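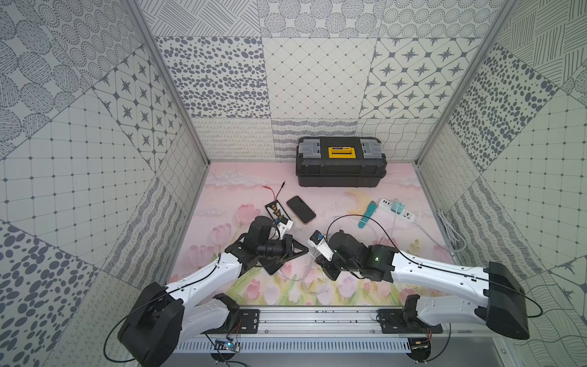 Print this page | E-mail this page

The repair desk at Cuvden opens at nine and takes in old phones from offices across Brernine. Last year it handled 437 of them. The woman who runs it says most have little wrong with them.

"People say the battery's gone," she says. "I try another lead first, and I look in the port. Fluff gets packed in there."

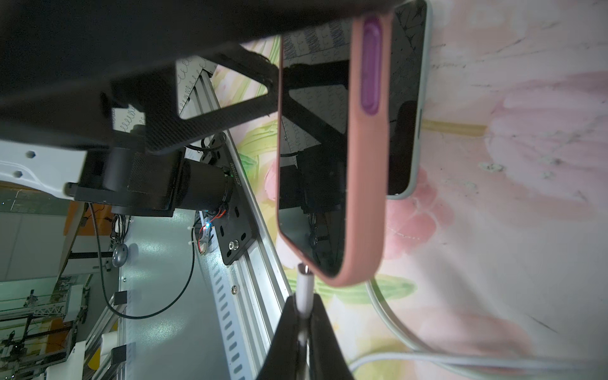
Leads and cases

She leaves cases on until a phone has been charged. "It's got to work with the case on, that's how they'll use it." Leads that fail twice go in the scrap bin.

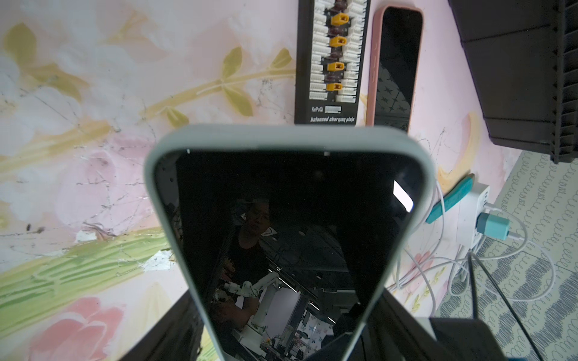
A phone in a pale case, screen off.

Phones that pass go to Prorwood, which passes them on to schools. The desk keeps each one for 21 days in case the owner wants it back. Two have been claimed since September.

She likes a toolbox with a handle and small compartments in the lid. "Screws go in the lid, nothing else does,

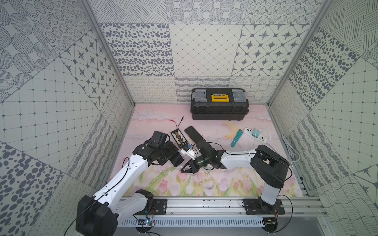

and I put them back before I start on the next phone. I learned that the slow way."

E-mail this page | Print this page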